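Shares 45 | Comments 2

4.2 Folding large garments on a bed

The second part of the study dealt with garments too wide to be folded comfortably on a table or against the body. In the Bellwood households, the bed was the surface most often chosen for this work. Residents gave several reasons in the interviews. The bed was close to the wardrobe, it was soft enough to stop a sleeve from sliding off, and it could hold the finished pile until the drawers were opened.

The guidance prepared for the Inskip laundry course treats folding as a series of straight creases made on a flat, firm surface. Few of the sessions we reviewed followed that order. The garment was commonly lifted clear of the bedding first and pulled out between two points — a shoulder and a hem, or two corners — so that its weight removed the larger creases. Only then was it lowered and folded. We refer to this step as the opening stretch. It was seen more often with dark knitted and jersey items than with shirts, which residents preferred to button before laying down.

Figure 4 shows a black garment during an opening stretch over a pink and white checked bed covering. The cloth is drawn out on the diagonal and gathers to a small peak at the upper hold. A long crease runs down through the soft folds of the main panel, while a flap resembling a sleeve lies spread on the bedding.

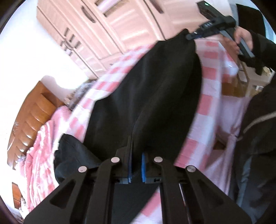

Page last changed: 2024-02-04

Figure 4. Large black garment held at two points above a checked bed covering.

The position of the sleeves is of some importance. Where a sleeve was left on the bed while the body of the garment was raised, it tended to keep its own wrinkles, and these had to be smoothed by hand at a later stage. Where both sleeves were lifted with the body, the first fold was neater but took longer to place. Residents who folded on a patterned cover sometimes used the pattern as a guide, bringing a hem into line with a row of checks or stripes. This was not taught in either course, and those who did it had seldom thought of it as a method.

Diagonal holds gave mixed results. They opened the cloth quickly, but the garment then had to be turned before the side panels could be brought in. The Vela folding scale, which scores the finished article only, does not record this additional turn. We therefore noted it separately and allowed a limit of 40 seconds for each garment, from first lift to final fold. Items still unfolded at the limit were marked incomplete and left out of the comparison of edges in the next section.

Storage also affected the choice of fold. Households with shallow drawers made a narrow final shape, and those with open shelves made a wider one — in both cases the opening stretch was carried out in the same way. A further round of sessions is planned for March, using the same garments on a firm table.

Comments (2)

Reader comment: Was the softness of the mattress recorded? On my own bed the middle sinks and the hem never stays straight.

Reader comment: The point about checks is a good one. I have lined up jumpers on a striped blanket for years. It would be useful to see the Olel drawer sizes added to the section on storage.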